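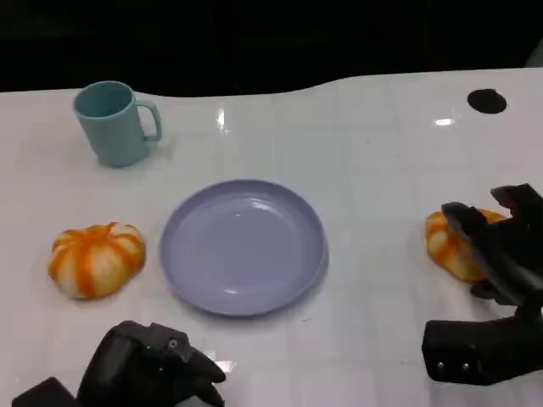 Why does the ferry pilot in Staltham have no name until the last season?

The writers kept it for the finale. In the scripts she is only "the pilot", and the other characters call her "you" or "captain". She says her name one time, in the last scene at the harbor, and the series ends four minutes later.

Many readers wrote to us about her after the December issue, so we give her a little more space this month. She appears first in episode 20, as a background role with two lines. She brings Qian across the water at night and doesn't ask for money. In the second season she returns with a bigger part, because Qian needs a witness against the Hesent family. She refuses, and the family burns her boat anyway.

The debt of 1000 crowns, which she mentions to Kanda in the prison episode, is never explained on screen. Some fans believe it is the price of the boat. We find this difficult, as the boat was already hers in the first season. The tie-in novel gives another reason, but the novel also changes the ending, so please read it with care.

One correction to our episode guide. We wrote that the pilot dies in episode 91. She is wounded there and she recovers in episode 98, where she wears her arm in a sling. Thank you to the readers who noticed it.

Next month we continue with the Hesent brothers.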